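Home | Recipes | Manuals | Spare Parts | Contact

Tumau Bench Bread Maker – Owner's Guide
Section 4: Using the Rise-Only Program for Hand-Shaped Loaves

The Rise-Only program warms the pan gently and turns the paddle for the first part of the cycle only. Use it when you want the machine to do the kneading and you plan to shape and bake the loaf in your own oven.

Before you start

Read Section 2 if you have not yet washed the pan and paddle. Check that the paddle is pushed all the way down onto the shaft. A paddle that sits high will leave dry flour in the corners of the pan.

You will need:
500 g bread flour
310 mL lukewarm water
7 g instant yeast
8 g fine salt
18 g soft butter or oil

Setting up the dough

1. Take the pan out of the machine. Do not measure ingredients into the pan while it is in place, as spilled flour will scorch on the element.
2. Pour in the water, then add the butter or oil.
3. Add the flour so that it covers the water completely.
4. Put the salt in one corner and the yeast in a small hollow in the middle of the flour.
5. Return the pan to the machine and turn it clockwise until it clicks.
6. Close the lid. Press MENU until the display shows 9, then press START.

Note: The loaf size and crust colour buttons do nothing in this program.

Kneading starts straight away and runs for 30 minutes. The machine may walk slightly on a smooth counter, so keep it well back from the edge.

7. Lift the lid after the first few minutes and look at the dough. It should have pulled together into a soft ball. If it is still sticking to the sides, add flour one tablespoon at a time. If it is crumbly, add water one teaspoon at a time.

CAUTION: Keep fingers, spoons and spatulas out of the pan while the paddle is turning. Press and hold STOP first if you need to scrape down the sides.
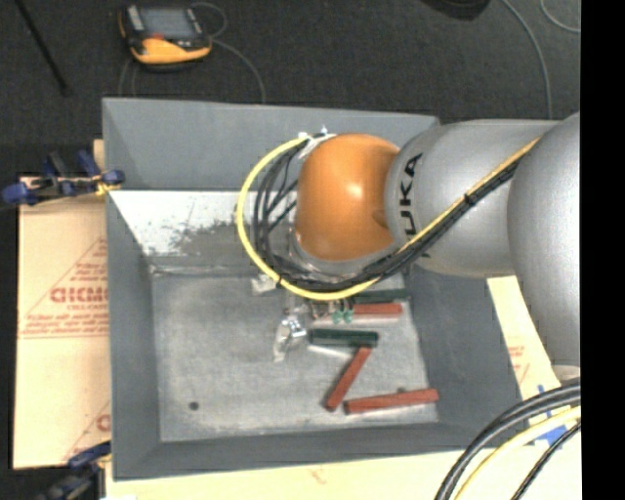 8. Leave the lid closed for the rise. The display counts down from 52 minutes and the machine beeps at the end. In a cold kitchen (or with wholemeal flour) the dough may want longer. Leave it in the pan with the power off until it has doubled.

Shaping and baking

9. Unplug the machine. Tip the dough onto a lightly floured board and check that the paddle has not come out with it.
10. Press out the large bubbles with your knuckles. Fold the dough in thirds, turn it over and roll it into a log.
11. Place it seam side down in a greased loaf tin. Cover with a damp tea towel and leave until the dough has risen just above the rim.
12. Bake at 210°C on the lower shelf for 35 minutes. The loaf is done when the base sounds hollow.

Note: For rolls, divide the dough into equal pieces and start checking them after 15 minutes.

CAUTION: Do not put the bread pan in a household oven. The seal around the shaft will melt – this is not covered by the warranty.

Delay timer

The delay timer can be used with Rise-Only, but not if the recipe contains milk, eggs or fresh cheese. Dough left in the warm pan past the beep will over-rise and taste sour. If that happens, knock it back and use it for flatbread or pizza bases.

Related pages
Section 3: Basic White and Wholemeal Programs
Section 5: Jam and Fruit Spreads
Cleaning a Stuck Paddle
Replacement pans for the Tumau and Kobzar models

Comments

Letay Degefa
Mine shows 9 as "Dough 2" on the display. Same thing?

Esmaeil Najafi
Yes Letay, the older Kobzar says Dough 2. The times are the same on mine.

Golshifteh Mirzaei
I swap half the water for buttermilk and warm it a little first. Lovely soft crumb. Needs an extra spoon of flour at step 7.

Tsion Bogale
Can you do this with spelt? My first try spread out flat in the tin.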